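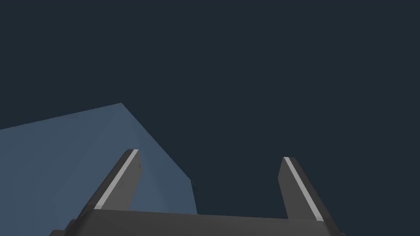
Tusholm ferry fares to rise in May as council backs second boat

Foot passengers on the Tusholm ferry will pay more from May after Eninbridge council voted to put the extra money toward a second boat.

An adult return goes up by $2. Children under five will still travel free, and the discount for pensioners stays at its current rate. Drivers will see no change to the vehicle fare until the new boat is in service.

The crossing now relies on one vessel, the Tekin, which also carries the island's mail, groceries and school students. When it was pulled from the water for engine repairs last winter, residents had to book seats on a hired launch that could not take cars or wheelchairs.

Councillors heard that the Tekin was out of service for 47 days over the past year, counting planned maintenance and bad weather. The council received 728 written submissions on the ferry, and 555 of them supported buying another boat even if fares went up to help pay for it.

Eliseo Contreras, who manages the harbour for the council, told the meeting the second boat would be smaller than the Tekin and would run mainly in the mornings and late afternoons. It would take over the full timetable whenever the larger vessel was being serviced.

"People on the island have medical appointments and jobs to get to," Mr Contreras said. "A hired launch gets some of them across, but you can't run a community on it for weeks at a time."

Not everyone at the meeting was in favour. Several residents of Putatent, the settlement at the northern end of the island, said they already paid more than anyone else to reach the mainland because they had to drive the length of the island first. They asked the council to look at a weekly pass before raising the single and return fares.

A motion to delay the increase until a pass could be priced was defeated. Council staff were instead asked to report back on the cost of a pass before the end of the summer timetable.

The council has not named a builder. Tender documents will be released once the design has been checked against the size of the Tusholm wharf, where the loading ramp was rebuilt after storm damage. Staff said a used vessel would also be considered if one of the right draught came up for sale.

Work on the Eninbridge side will include a longer waiting shelter, new lighting along the path from the car park and a second set of bike racks. The kiosk will stay open during the work, though its entrance will move to the street side.

Paper tickets bought before the fare change will be honoured until they run out. Passengers with a stored-value card do not need to do anything, and the new fare will be charged from the first sailing in May.

The current timetable remains in place. The first boat leaves Tusholm at 6:40 am and the last return sailing leaves Eninbridge at 7:15 pm.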